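Fulen Tello Passive Direct Box

Category: Stage and studio / Signal conversion
Channels: 2
Revision: 2
Power: none required
Status: in production

Overview

The Tello is a passive direct box for keyboards, basses, drum machines and other unbalanced sources. It converts a high-impedance instrument signal to a balanced, mic-level signal that can be sent down a long cable to a stage box, mixing desk or recording interface. Each channel has its own transformer and its own ground lift. The two channels share a chassis but no signal ground.

The circuit was designed by Percy Sánchez for the Fulen workshop, where all units are assembled and tested. Revision 2 replaces the original input board and moves the pad switches from the rear panel to the front.

Connections

Each channel has an input jack, a thru jack and a balanced XLR output. Input and thru are wired in parallel, so the thru jack always carries the unprocessed instrument signal, regardless of pad or ground lift position. Use it to feed a stage amplifier or tuner.

Stereo keyboards should be connected left to channel A and right to channel B. Mono sources can use either channel. The channels cannot be summed inside the unit; to run a stereo keyboard in mono, use the mono output on the keyboard itself.

Controls

Pad: reduces the input level ahead of the transformer. Leave it out for passive basses and guitars. Engage it for synthesizers, drum machines and any source with a line-level output, particularly where low bass notes sound thick or compressed at the desk.

Ground lift: disconnects pin 1 of the XLR output from the chassis. Start with the switch in the grounded position and lift it only if hum is present.

Polarity: reverses pins 2 and 3 at the output. Useful when the direct signal is combined with a microphone on the same amplifier.

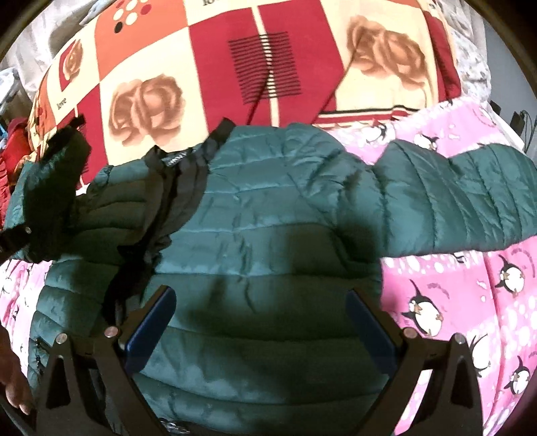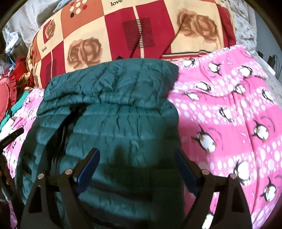
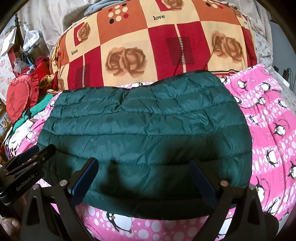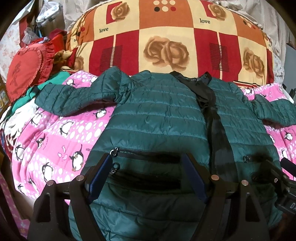

Output and loading

Source impedance at the XLR is 500 ohms with the pad out. The output is intended for microphone inputs. Connecting it to a line input will not damage the unit, but the level will be low and the preamp gain needed afterward will raise the noise floor.

A passive box takes its operating current from the instrument, and sources with weak outputs will show some loss of treble. Piezo pickups on acoustic guitars and upright basses are the usual case. For these, place a buffer or preamp ahead of the Tello, or use the active Fulen Sekix.

Phantom power may be left on. The transformer blocks it from reaching the instrument. Turn down the channel at the desk before plugging or unplugging either end.

Transformers

Units with serial numbers up to 1,533 were fitted with the earlier transformer, which has a slightly lower input impedance and saturates sooner on low frequencies. Later units use the Plarside type in a shielded can. The two types differ in pinout and cannot be swapped without changing the board. Older and newer units can be used side by side on the same stage, though for a stereo source it is better to keep both sides on one box.

Housing

Folded steel with a powder finish. The side panels extend past the jacks and switches to protect them when the box is lying on a stage floor. Rubber feet are screwed on and can be removed for mounting on a rack tray. Fasteners are standard machine screws.

Service

There are no fuses or batteries. Jacks and switches can be replaced individually. If a switch becomes noisy after long storage, operate it several times with the output muted before ordering a part.

Repair questions go to Fredy Cáceres in the service department. Include the serial number and the position of each switch when the fault occurred. The serial number is engraved on the underside, next to the rear foot.

In the box

Tello direct box, printed wiring diagram, spare screws for the feet. Cables are not included.

Related products

Fulen Sekix active direct box
Rack tray for Tello and Sekix
Replacement switch set, revision 2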